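# How to Catch Your Kid's Best Rants Before They're Gone

*By Ans Vanhove, updated July 26, 2025*

My daughter Hà once spent an entire car ride explaining why her cousin could no longer be trusted with grapes. There were dates. There was a witness. There was a long section about a napkin that I still don't understand. By the time we got home to Restthorpe I was crying with laughter, and by bedtime I could remember maybe two sentences of it.

So I got a little obsessed with writing this stuff down and recording it, and people keep asking me how I do it, so this is the whole system (I'm using the word "system" generously). You need a phone, a notebook and a few minutes on the weekend.

## Step 1: Put the recorder where your thumb already is

The rant will start without warning. If you have to unlock the phone, swipe to the third screen and hunt through a folder called Utilities, you've missed the opening, and the opening is usually the best part!

Move your voice recorder to the bottom row of your home screen. Most phones also let you put it on the lock screen or tie it to a button. Spend a minute in your settings finding out what yours can do, then practice it a few times while you're waiting for the pasta water.

I use a little app called Skorero that starts recording the second it opens. The recorder that came with your phone is fine too. I used that one for years.

## Step 2: Go for sound first

I know, everyone wants video. But Hà changes the moment she sees a lens. She starts doing a voice, and then she wants to watch herself, and the cousin and the grapes are forgotten. With sound only, I can set the phone face down on the counter and keep chopping onions.

If you do want video, start it low and off to the side, and keep your own eyes on your kid instead of on the screen. A shaky clip where she's talking to *you* beats a nicely lit one where she's talking to a phone.

## Step 3: Ask small, boring questions

This took me the longest to learn. My old recordings are full of me laughing over the punch line or saying "Oh my gosh, she did NOT," and then the story stops because I've reacted to it and she figures we're done.

What works for us:

- "And then what?"
- "Where were you standing?"
- "What did the teacher say?"
- "Huh."

That last one is magic. A good flat "huh" is worth another five minutes of material.

Try not to correct anything, either. If she says the hamster was 100 years old, the hamster was 100 years old. You can sort out hamster facts at dinner.

## Step 4: Write down the context the same day

A recording called "New Recording 60" will mean nothing to you in January. Before bed, I give the file a real name: the date, how old she is and a few words, like "grape trial" or "why socks are rude."

Then I write a line or two in the notebook about what was going on. Who's the Oliver she's so mad at? Which bus? Kids tell stories as if you were there for all of it, and you think you'll remember who Oliver is, and you will not.

My notebook is a plain Pindberg with the ruled pages. Lined, dotted, the back of last year's planner, whatever. I'd just say pick one that closes flat, so it doesn't chew itself up in your bag.
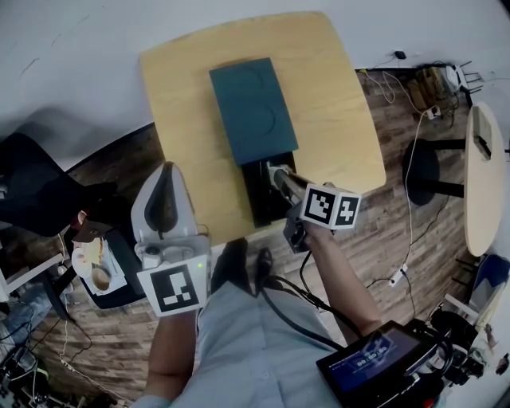 *Teal box on a light wood table.*

## Step 5: Do a tiny cleanup on the weekend

I do mine on Sunday with coffee. Listen to the start of each clip and delete the ones that are all dishwasher. Be a bit ruthless here — if you keep everything, you'll never listen to any of it.

For the ones you love, type out the best part word for word. Keep the "ums" and the wrong words. Hà said "emotionally" for "immediately" for most of a year ("I left the room emotionally"), and if I'd tidied that up I'd be kicking myself now.

Then copy the keepers to a second place. Cloud storage, a thumb drive, your sister's computer, I don't care which. Phones fall in lakes. Mine did.

## Step 6: Think before you share

Okay, slightly serious part. Some of these are so funny that you want the whole world to hear them, and I get it. I've posted a couple myself. I've also taken one down.

Before anything goes online, I run through this:

1. **Did I ask her?** Even a little kid can say yes or no to "Can I show this to other people?" If she says no, or says yes and then goes quiet, that's a no.
2. **Is there another child in it?** The villain of the story is somebody's kid too. Cut the name out or keep the clip at home.
3. **Can you tell where we are?** School shirts, street signs, the name of the dance studio. It's easy to miss these, so watch once with the sound off.
4. **Would she cringe at 19?** A little cringe is fine. Crying, bathroom stories and anything she told me as a secret stay off the internet.

My friend Hường Lục has a stricter rule, and I've been drifting toward it. She sends clips only to a family group chat, and everyone in there has agreed not to pass them on. Her kids' grandparents are thrilled, there are no strangers in the comments, and she says it's a lot more fun to get one long voice message from an aunt than a pile of hearts.

If you do post publicly, take a look at your comment settings first. You can usually limit who replies, or turn comments off completely, and you can change your mind later if it gets weird.

## Step 7: Play them back

Please do this one! I had more than 60 clips saved before it occurred to me to let Hà hear any of them. Now we pick a few on long drives, and she's her own toughest critic. She'll stop the clip to add details she left out, which means I end up recording her reacting to the recording, and yes, I've got a separate folder for that.

It's also a nice thing to pull out on a grumpy evening. Hearing yourself at four, absolutely furious about a banana, does something for the mood.

## A few things that have gone wrong for me

**The phone was in my pocket.** It all sounds like a walk through dry leaves. Take the phone out, even if you just hold it in your lap.

**I asked for a repeat.** "Tell Daddy what you told me!" has never once worked in our house. The second telling is always three words long. If you missed it, write down what you can and let it go.

**The storage filled up.** Video eats space like crazy. Sound files are small, so that's one more vote for Step 2.

**She asked me to stop.** It was a bad day and she didn't want it saved. I deleted it while she watched, and we had toast. She picked the recording back up herself the next week, with a full report on the substitute music teacher.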